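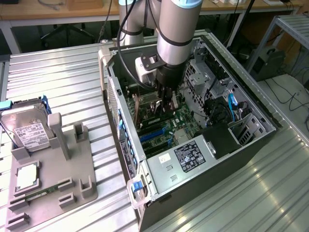

One of the arms at Osatside, reaching into a desktop tower laid on its side.

I went to the December open day at Osatside mostly to see the Wunham room, where they gather the examples used to train a repair arm. The tour leaves from the front desk at two and takes in three other rooms first. I will skip those, apart from saying that the paint testing was cold and loud.

The Wunham project is after one thing: an arm that can take parts out of an old desktop computer and put others in, without someone writing a fresh program for each model of case. To get there they need a large number of recorded goes at each job. A person guides the arm through the task from a seat nearby, and the movements and the camera views are stored together. They call each go an episode. The target is 500 good episodes per task, and the board on the wall showed 561 for memory sticks and 162 for expansion cards. Cards were started later and are slower to do.

The bench is made of aluminium profiles, and the parts have their own places on a grey plate to the left of the computer. On the plate were a hard disk, a processor and a green memory stick. Our guide said the plate is moved a little between episodes, so that the system does not learn one fixed spot by heart. The case is shifted as well. The software that sorts and labels the recordings is called Sison, and it is written in-house.

We were shown a screen of recent recordings after that. The view from the arm itself is much closer than I had expected, and you get very little idea of where the rest of the room is.

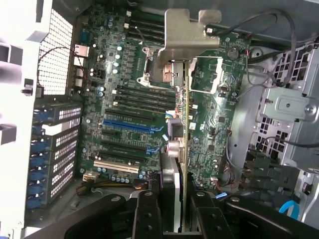

What happens to an episode that goes wrong?
It is kept, marked as a failure and stored apart from the good ones. A card that goes in crooked and is then put right may still be used, as they want the system to see how a mistake is mended.

Guiding the arm is tiring work by all accounts. Shifts at the controls are 40 minutes, then a break. New people spend their first days on memory sticks only, and their early episodes are thrown away. One of the staff told us that smooth, slow movements make better examples than quick ones, and that long pauses are a nuisance — the system picks up the pauses too.

There were nine of us in the group and most of the questions were about speed. The trained version is still a good deal slower than a person. A second bench is planned at Nandeck next year with different makes of computer.

Parking is behind the main building and fills up early. The tour lasts around an hour and a half, and bags have to be left at the desk.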